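**Drurbridge packed lunch scheme – January update**

Quick one before the grant meeting, full figures to follow from Violeta.

Spend so far 3,209 of the grant, mostly bags and tubs. Bags settled at last – navy, zip top, carry handle on the front. 400 ordered, most now handed out.

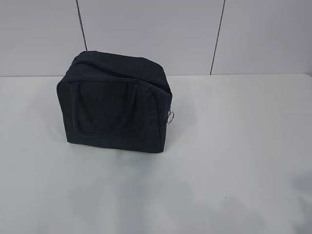

*The lunch bag, zipped up.*

Handles fine so far, no complaints. Name tags still to do. Delphine chasing the printer.

Tubs next. Going with clear plastic so familes can see what's left at a glance.

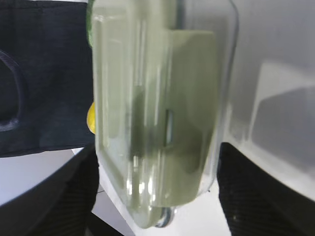
Lids are the weak point – 6 sent back, Brustevau replacing free of charge. Fruit order unchanged for now, Jean to confirm prices by by the end of the month.

Still need a decision on the second batch please.

Phyllis Lambert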